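Home | Cells | Open tickets | Closed tickets | House rules

Ticket 407 — Cell 2 won't resume after part swap
Opened by: Radoslava Tichý
Status: closed, rule change pending

Hi all, me again! The Firkham cell stopped mid-job and wouldn't take a resume. I reset it, same thing. Reset it again (I know, I know), same thing.

So I went and read our own house rules, the Sillano sheet from August, and rule 19 says the fixture plate gets re-taught any time it's been unbolted. Well, I'd had it off to clean the slots and put it back by eye. The program compares the taught corner with the live one and refuses to run if they don't agree. Fair enough — but the message only says "hold," so I blamed the gripper for most of the morning.

Fix: dropped to teach mode, speed capped, pendant in my hand, touched off the plate corners, saved, resumed. Ran fine.

What I'd like changed: put the re-teach step on the cleaning card too, and make a second person sign it. Also please write down that the tower stays on its side with the panel off before anybody jogs the arm near it. We all do it, but it isn't written anywhere! 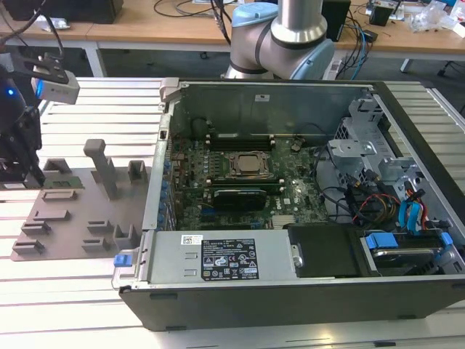

Cell 2, tower open next to the fixture plate, gripper over the plate.

Closing this one, but I'll keep nagging about the card.

Comments

ondrejka_nights: 100 percent yes on the second signature.

pk: Can "hold" say WHY it's holding? Please?

Related tickets
Jurby cell: pendant cable strain relief
Speed cap in teach mode, who can lift it
Cleaning card, old version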